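The Dewan table, in fruit and veg

Two pictures from Wednesday's table, which got its pink cloth for the occasion. The cucumber weighed 355 grams and behaved as though it had paid for the room.
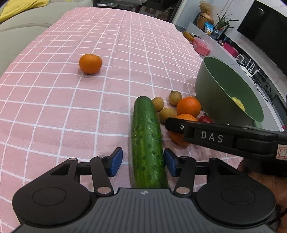 Cucumber on pink check, with the big green bowl beyond the rest of the produce.

Oranges were 50p each at the market. Restraint was not shown.
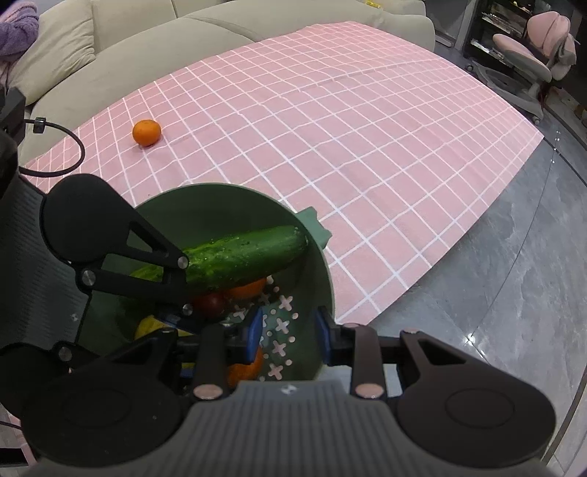
Lavell, July
Cucumber on top of the basket, naturally, with orange and tomato underneath doing the heavy lifting. Salad for 2, if they're keen.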